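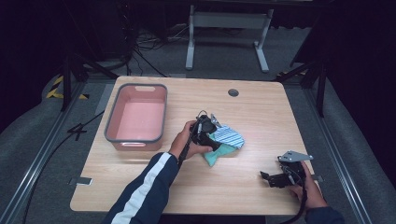 Harnia hand-held gripper pair in use on a cloth-handling task, with table and basin.

Harnia Hand-Held Gripper Pair
Sold by Zerosia, Wellusville

The Harnia pair is a set of two matched grippers, left and right, for recording manual work that will later be taught to a robot arm. The operator holds one in each hand and does the job at normal speed. No arm is needed at the recording stage, so many buyers order the grippers in one budget year and the arms in the next.

What's in the box
2 grippers (left and right)
2 data cables
1 set of spare finger pads
1 calibration card
Printed set-up guide

Not included: table, stands, floor rails, computer, curtains.

Planning your station
Allow one table per operator and keep the floor clear on the side where the operator stands. Each gripper has its own cable, so leave enough slack for both hands to reach the far corners. A table with a cable hole towards the back is handy if you want to run power up for other gear. Dark curtains on the sides help keep the lighting the same from one session to the next. If several stations share a room, number them on the floor.

Cloth work needs very little else. A plastic basin and a few pieces of fabric in different colours will cover most folding and sorting tasks.

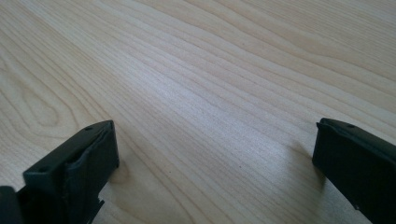
Table tops are quoted separately, and the finish is worth checking before you order. We supply plain wood, grey laminate and a matte black sheet, all in the same size. Light wood is the usual choice for cloth because black fingers stand out well against it. It does pick up glare from lamps overhead, as with the bright patch across the grain between the open fingers, so budget for a diffuser if your ceiling lights can't be moved. The matte black sheet cuts the glare but makes the fingers harder to pick out.

Finger pads
Pads are a wear item. Look at the inner face of each finger when you set up for the day and change the pad if the edge has lifted or bunched. Replacement pads come in packs of 42 and fit either hand. Order code 331.

Lead time and ordering
Grippers ship from Wellusville in 3 weeks. Table tops and clamps are made to order and take 47 days. Orders that include both are held and sent together unless you ask us to split them. Prices are in dollars, before tax and freight, and a written quote is good until the end of March.

For quotes on two or more stations, contact Damián Sepúlveda at the Figueroa Street office. Please tell him the room size, ceiling height and the number of operators you expect to have working at once.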